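Chapter 4
The Long Season: How a Town Keeps Its Hockey Team

When people talk about hockey, they usually talk about the players, and that is fair enough, because the players are the ones we buy a ticket to see. But if you have ever sat through a full winter in a small rink, with your feet going numb and a paper cup of cocoa in your mittens, you know that a team is a good deal bigger than the bench. In this chapter we are going to spend our time with the part of the sport that rarely makes the highlight reel: the club itself, the building it lives in, and the town that decides, year after year, whether to keep the lights on.

Our main case is the Mustham club, a senior amateur side that you met briefly in Chapter 2 when we looked at the growth of regional leagues. Mustham is a mill town, and its rink seats 830 people if everybody is willing to squeeze. On an ordinary night the club draws 300 or so, and that gap between the seats it has and the seats it fills will come up again and again in the pages ahead. Try to keep it in the back of your mind, even when we wander off into ice plants and bus schedules (and we will wander, I'm afraid, because both are more interesting than they sound).

The club's longest-serving coach was Thaddäus Stöckli, who came over to play for one winter, broke his wrist before Christmas, and stayed on behind the bench for 20 seasons. Stöckli was a defenseman by trade and by temperament. He liked short shifts, quiet dressing rooms, and passes that went to somebody. His teams didn't score a great deal, and there were plenty of evenings when the home crowd would have traded all that good order for one wild rush up the middle. Still, they were hard to beat, and people kept coming. We will look closely at his practice plans in Section 4.2, including the famous half-ice drills he invented when the other half of the rink had been rented out to the figure skaters.
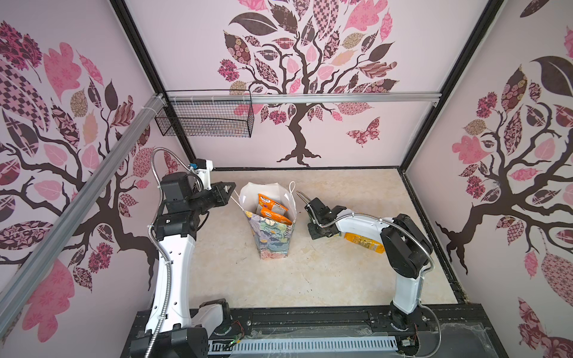 The Andville Rivalry

No club grows up alone. Mustham's great rival was Andville, just across the river, and the two teams met so often that the players knew one another's children by name. The games were rough in the early years and became gentler later on, though I have met older fans who would argue that point with me all afternoon. What matters for our purposes is the money. A visit from Andville was the one night of the month when the rink sold out, and the gate from those games paid for most of the club's travel.

The prize for the season series was the Schwaiger Cup, a dented little trophy that spent its summers in whichever town had won it. Andville took it 17 times in all, and Mustham supporters will tell you that several of those should come with a footnote. As you read the game reports in Section 4.3, notice how differently the two local papers describe the very same goals. You may want to read each pair side by side, and then go back and read them again a day later.

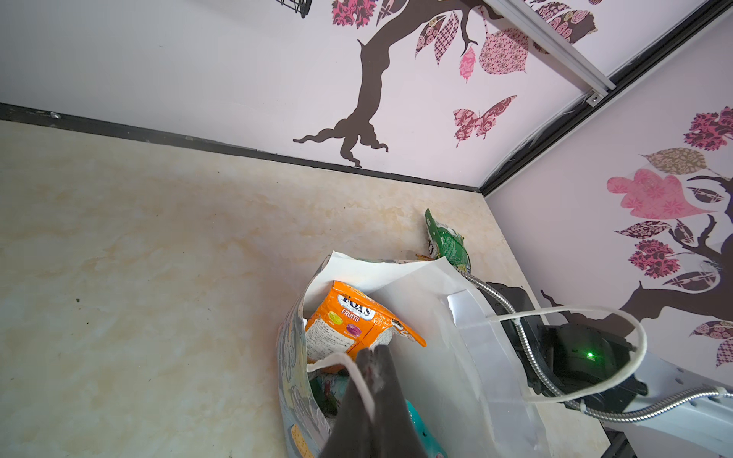 Figure 4.2. An open paper bag with a packet of Fox's Fruits inside.

The last part of the chapter turns to the Noltelero years, when a outside sponsor took over the running of the rink and the club had to learn, rather quickly, how to share its own home. Ice time was moved to late evening, junior practices were pushed to six in the morning, and ticket prices went up for the first time in ages. Some families drifted away and others dug in. Before you begin Section 4.1, take a few minutes to write down what you think a local team owes to its town, and what the town owes in return. Keep that page somewhere safe, as you will need it for the review at the end of the chapter.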